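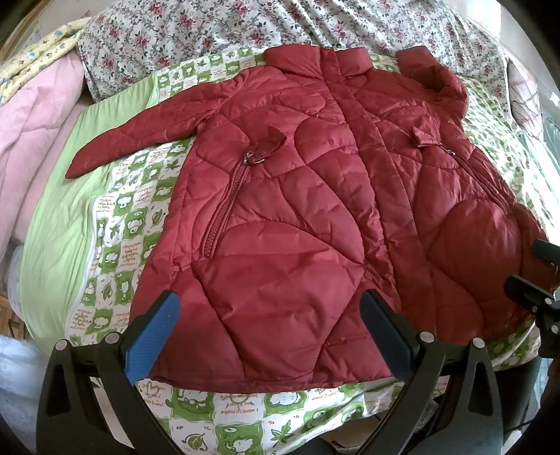

Home > Laundry & Clothing Care > Outerwear

Can I really wash a puffer coat at home?

Posted by winine_mum, 4 replies, 2,370 views

The label on my red quilted coat says dry clean only. The cleaner on Hennessy Street wants more than I'd like to pay, and my sister-in-law swears she puts hers in the machine every September with a couple of tennis balls in the dryer. I've read that tip on a dozen sites and they all look copied from each other. Has anyone done it and still had a coat afterward?

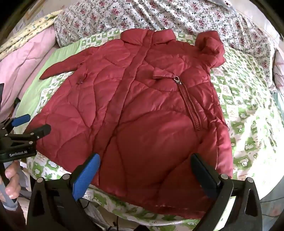 Answers (showing 2 of 4)

ineck_laundry
I have, with mixed results. The down coat came out fine. The polyester one got lumpy near the hem and stayed that way. First find out which filling you have - it's usually on a second tag in a side seam. Close all the zippers, use a front loader on cold, and go easy on the detergent, maybe half of what the cap says. Run an extra rinse. Then dry on low for much longer than you think, stopping to break up clumps by hand. Mine took about 4 hours. I'm not convinced the tennis balls did anything my hands didn't. As for special down soap, I bought the Vara one and couldn't tell it from the mild stuff under my sink.

If the label says dry clean only and you ruin it, you have no comeback with the store. Your call.

3 people found this helpful

vara_skeptic
just wipe the collar and cuffs with a damp cloth and a drop of dish soap. thats where the dirt is. people wash coats way too much. and check your dryer, 900 watts on one of those little apartment ones wont dry a coat, ask me how I know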